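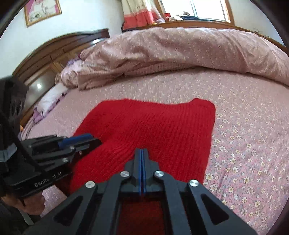 2/14

Okay, ribbing. I promised I'd get to it and I have been looking forward to this part all week! If you have only ever knit flat stockinette, ribbing is going to feel like a magic trick. It's knits and purls stacked in columns, and the fabric just pulls itself in.

3/14

The red one up top is fine vertical rib all the way through. You can get that look with one-by-one rib on small needles. Two-by-two gives you chunkier columns and a bit more bounce. I love both but if you're a beginner start with two-by-two, it's so much easier to read your stitches.

4/14

Reading your stitches, by the way, is the whole game. A knit looks like a little V. A purl looks like a little bump. Once your eyes get it you can put the thing down in the middle of a row, answer the door, come back and know exactly where you are.

5/14

Chelsea Lambert taught me this at the Imthorpe library group and I went home and ripped out a whole cuff because I could suddenly see every mistake in it. Best evening ever – I mean that!

6/14

Swatching. I know, I know. But ribbing lies to you. Measure it relaxed, then measure it stretched a little, the way it would sit on a body, and write both down. My first ribbed sweater would have fit a toddler. It was for my brother.

7/14

Jordan Greenwood asked yesterday how much yarn to buy. Depends on the yarn and the size, but for comparison my last adult pullover in sport weight took 2000 yards, because rib eats yarn and I like long sleeves. Buy the extra ball. Same dye lot!!

8/14

Cast-on matters more than people think. A tight cast-on under stretchy rib is misery, you can't get your head through the neck. Long-tail over a bigger needle is fine. If you want to get fancy try the tubular cast-on, the edge looks like it just rolls around from front to back. Took me four goes and a lot of tea.

9/14

Same at the other end. Bind off loosely, or learn Jeny's Surprisingly Stretchy, which is a real name and does what it says.

10/14

Blocking! Please don't pin ribbing out wide unless you want it to stay wide. Cool soak, squeeze (no wringing), roll it up in a towel and stand on the towel, then lay it flat and pat it into shape with your hands. Then leave it alone till it's dry. I am terrible at that last bit.

11/14

And fold it for storage, don't hang it. The weight drags on the shoulders and you end up with a dress.

12/14

Things I'm still bad at: picking up stitches evenly around a neckline. Hiyori Maruyama says to divide the edge into sections with stitch markers and pick up the same number in each. I tried it in January and it was SO much better, only one gap, and it's under the collar.

13/14

If you're near Hirncombe, Pauline Stockdale is running a beginner rib class on 2/26/23. Bring needles and smooth, light-colored yarn. Black yarn is for people with better lamps than mine.

14/14

Next thread is cables, which are ribbing that wandered off and crossed over itself. Kieran Yeoman has already sent me 415 stitches' worth of chart and I've understood the first two rows. Send me your cuffs in the meantime, wonky ones too, I want to see all of them!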